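Print this section
E-mail this article

3.2 Materials and layout of the sorting task

The study examined how mixed household items are moved between open containers when no labels or dividers are provided. Layouts were prepared by Letay Mamo and reviewed by Chaltu Admasu at the Purnwood site in September. Each layout used 2 baskets on a brown paper mat, which gave an even, plain ground for the items and left the white tabletop showing at the margins.
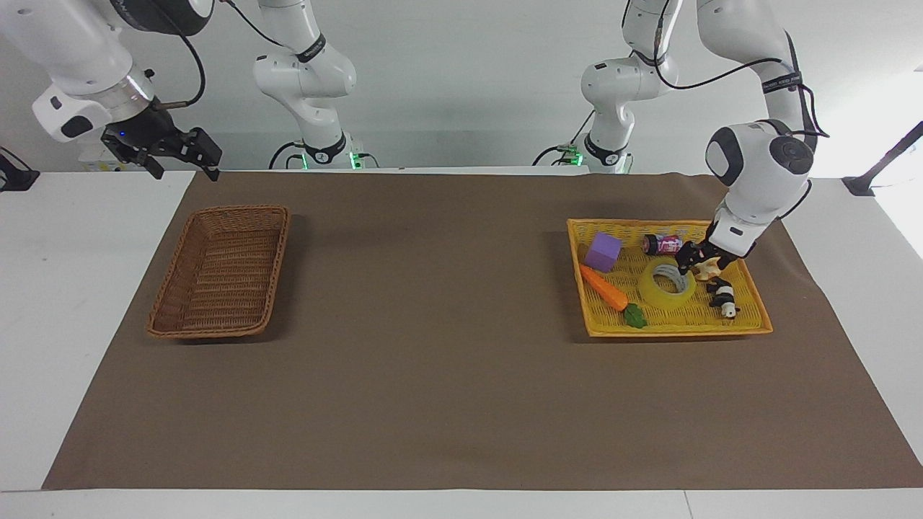
Items were chosen to differ in shape, weight and surface. The set included soft goods such as a foam cube, toys in the form of food and animals, and ordinary supplies such as packing tape. No item was assigned a correct basket in advance. Of the 3549 item transfers recorded under the Stastine protocol, 2887 met the criteria for analysis; the remainder were set aside and are treated in Section 5.

Packing tape required separate treatment in the coding scheme. A roll may be lifted by its outer edge or through its hollow core, and it may be set down flat or upright. Following Yeh, the two types of hold were entered under different codes, and the position of the roll was noted at each step.
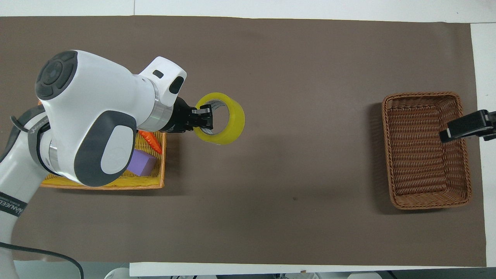

Figure 2. Roll of yellow packing tape held upright through the core, above the paper mat. The toy carrot and purple foam cube are in the yellow basket.

Coders worked in blocks of 300 transfers. Disagreements were resolved by discussion before the next block was opened.

Print | E-mail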